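Reusable writing tablets go out on loan from Classtead library

Library members in Classtead can now borrow an LCD writing tablet for up to four weeks, under a loan program that opened at the Doãn Street branch on September 5, 2024.

The tablets are the simple kind sold in toy and stationery shops. You write on the screen with a plastic stylus and clear it with a button. They do not connect to the internet, store files or play games, and they run for months on a small coin battery.

Branch manager Diễm Đàm said the idea came from parents at the after-school homework club, which has been going through a lot of scrap paper.

"We were filling the recycling bin with sums and spelling lists," she said. "One of the mums brought in her daughter's tablet in March and the other kids all wanted a turn. We bought a few and they were in use every afternoon."

A grant of $4000 from the Irasero Community Fund paid for the tablets, spare styluses and padded sleeves. The fund usually supports sports clubs and playground repairs, and this is the first time it has given money to the library.

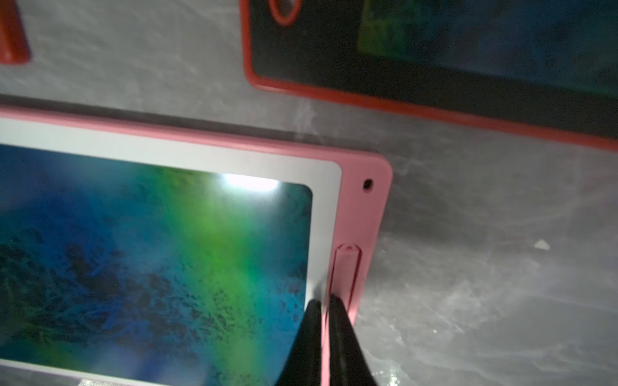 An LCD writing tablet with a pink case.

Borrowers need a current library card. Children under 12 can take a tablet home on a parent's or guardian's card, and each household is limited to two at a time. Loans can be renewed once if there is no waiting list. Late tablets will not attract a fine, but borrowing will be blocked on the card until they come back.

Staff ask that people use only the stylus supplied, or a fingernail. Pens, pencils and markers can scratch or stain the surface, and a scratched screen cannot be fixed. Tablets should also be kept out of hot cars. The battery cover is held shut by a small screw and should be left closed - staff will change flat batteries at the desk at no charge.

Adults are welcome to borrow them too. Đạt Khúc, who teaches the English conversation class at the branch, has been using one with his students since the trial.

"People are less worried about making a mistake when they can wipe it off," he said. "I write a word, they copy it, we clear it and go again. Some of my older students like it for shopping lists."

He said the tablets had limits. Only the whole screen can be cleared, so a single wrong letter means starting over or writing around it, and the lines can be hard to read in a dim room. His class still uses exercise books for anything students need to keep.

The library bought more than 600 sheets of drawing paper for the homework club last term, and Ms Đàm said that would continue. Colouring and craft sessions are not affected by the new program.

The Seven Mile branch will get its own set if demand is strong enough. In the meantime, members there can reserve a tablet online or by phone and have it sent over with the regular book delivery, which normally takes two working days.

The library is also looking for a better way to label the tablets. Barcode stickers on the back peeled off during the trial, and the numbers are now written on cloth tags tied to the sleeves.

Tablets can be collected from the front desk at Doãn Street during opening hours. Donations of unused tablets in working order will be accepted at either branch - please include the stylus if you still have it.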